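Glaze notebook, Clondness studio
March, started 9:40 a.m.

Unloaded the small kiln first thing. Cone 6, same schedule as the last two firings, 70 minute hold near the top this time where we used to do 20. Witness cones: 5 flat, 6 touching, 7 just starting to lean on the middle shelf. Bottom shelf a little cooler, as usual.

Clear base (the one we call Melard) is still crazing on the white clay. Not on the buff. Pinged for a good while after I took the tiles out. I had hoped the extra silica would take care of it, so either I haven't added enough or the clay is the problem. Yeshi Alemayehu thinks it's the clay. She fired two tiles from the older bag in the same load and they look clean under the loupe, but the glaze is thinner on those, so I don't want to call it yet.

Batch weights, for the record: 2,000 g dry of Melard with the silica up one more step. Water was 1,283 g to start, then I quit weighing and added by feel until it dripped right off the stick. Should have kept weighing. Sieved twice through 80 mesh. Left a cup of the old batch on the windowsill for comparison, labeled on tape, please don't use it to rinse brushes. 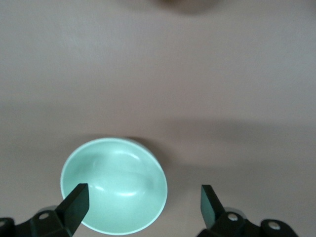
Greens next. Alemneh is the copper one and Akari is the one made with stain, and I keep mixing the names up in these notes, so from here on I'll write copper or stain after the name. What I'm after with Akari (stain) is a pale, cool mint, glossy, with the rim going lighter where the glaze thins. The bowl in the photo has that: the edge comes out nearly white, and the inside is soft and even, a bit darker down one side of the wall. My tiles at 4 percent stain are too strong, closer to a hospital wall. The 2 percent tile is nearer but looks flat. Next round is 2, 2.5 and 3, all on the white clay, one dip and two dips each.

Alemneh (copper) ran. Two tiles stuck to the cookie and I had to knock them off with a chisel. The top half is a nice color, the bottom is almost black where it pooled. The long hold can't have helped. Zeeshan Hashmi suggested cutting the frit and putting the difference into kaolin. I'll mix a small test of it, 500 g, and fire it on the bottom shelf with a catch tray under every piece.

Kiln notes: element in the second ring is getting saggy near the left bend. Still reading fine on the meter. The lid thermocouple is reading high against the pack, not enough to bother with. Total firing time was a bit longer than last time even after taking off the hold. Pulled the shelves and scraped the drips, new wash on three of them. They need to dry overnight before anybody loads.

Stock: silica bin is at roughly 2,680 g, enough for the next clear batch and the stain tests but not for both greens. Kaolin is fine. Almost out of pyrometric cones in 6, one box left and it's open. Low on wax too.

1:15 p.m. Mixed the 2 and 2.5 percent. Ran out of clean buckets before the 3. Tiles for all three are bisqued and stamped on the back, in the tray by the sink.

To do - recheck the water on Melard, order cones, ask Yeshi which bag her two tiles came from.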